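Notes for week six, Streets and Public Space. Read these before class if you can, and bring the reading by Cuiping Ye, because we'll be arguing with it.

## Why do some squares stay empty?

I grew up near Clistby, where the market square was so crowded on market mornings that my mother used to hold me by the hood. Then the market moved indoors, and the same square, same benches, same everything, went quiet. I've been puzzling over that ever since (it's probably why I teach this course!).

The easy answer is that people go where there's something to do. Fine, but plenty of squares have shops all around them and still feel like a place you hurry across. So this week I want us to think about edges. By edge I mean the strip where the open ground meets the buildings: doors, steps, ledges, windows you can see into. People drift to edges. Watch anyone waiting for a friend and they'll nearly always pick a wall or a post to stand beside. 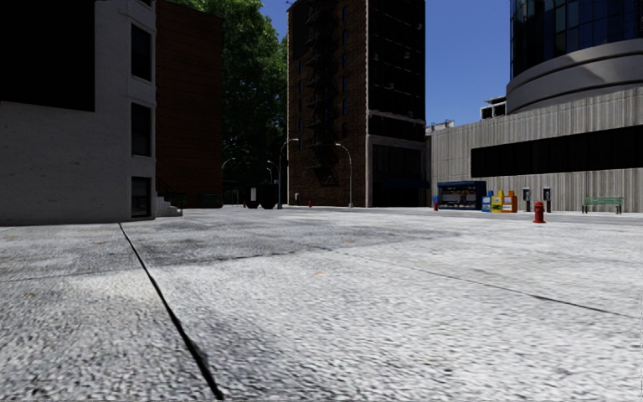
Mirjam Zwahlen wrote to me after last year's version of this lecture that I was being unfair to big open ground. A town needs one place where 3,000 people can stand together, she said, and if you fill it with planters and café tables you've lost the parade, the protest and the winter fair all in one go. I think she's right, and I've softened this section because of her. Size isn't a fault. What I'd ask is how the place feels on the other days of the year, when there's no fair and you're just walking home with groceries.

## The Flurkville case

Flurkville is our main example this week. The town laid out its central square in 1934, when the old grain yards were cleared, and the plan was all about ceremony – long views, a platform for speeches, no seats at all. Residents complained within months. The council minutes are wonderful to read, and Yuxi Hao has put the best pages in the class folder.

What I love is how small the fixes were. Somebody set out a bench by the post office. A baker was allowed to sell from a side door. The bus stop was shifted so that people waited on the sunny side
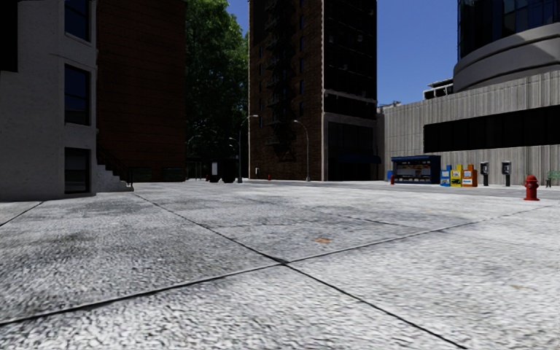

and that one change did more for the square than the fountain they'd spent years saving up for. When you read the minutes, look at who asks for what. The shopkeepers want parking, the parents want shade, and the older residents want somewhere to sit that isn't a step. Those three wishes pull against each other, and you can follow the quarrel from page to page.

Compare that with Ots, where the square was redone all at once with a big prize-winning design. Zihan Fu's essay is pretty hard on it. I'm a little kinder, but I do wonder who was asked.

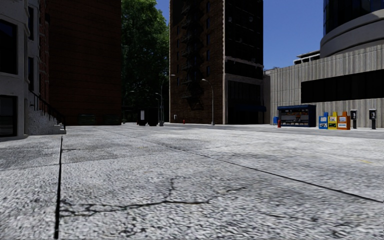

## What to do before we meet

1. Pick a square, plaza or forecourt you can get to easily. A supermarket forecourt is fine.
2. Stay for half an hour and sketch where people stop. Don't worry about drawing well – mine look like spilled noodles.
3. Go back at a different time of day and do it again.
4. Write one page on what changed between the two visits. Weather counts. 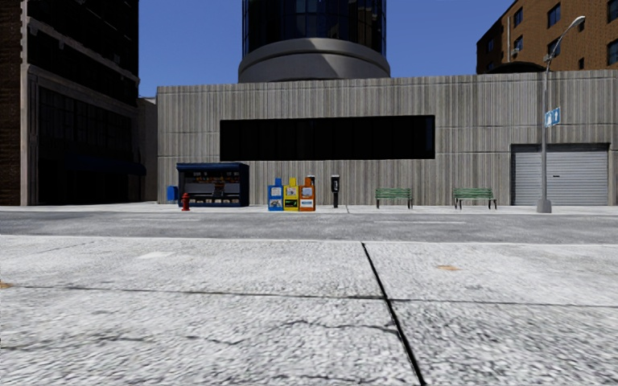

*Open paving with a road beyond the curb.*

If you're stuck for a place, Jiahui Gu has a list in the class folder, and she'll swap sites with you if yours is a long bus ride away. Sketches can be photographed and uploaded, or just hand me the paper. I'll pin a few up and we'll start from those, then get to Ye's chapter on steps after the break.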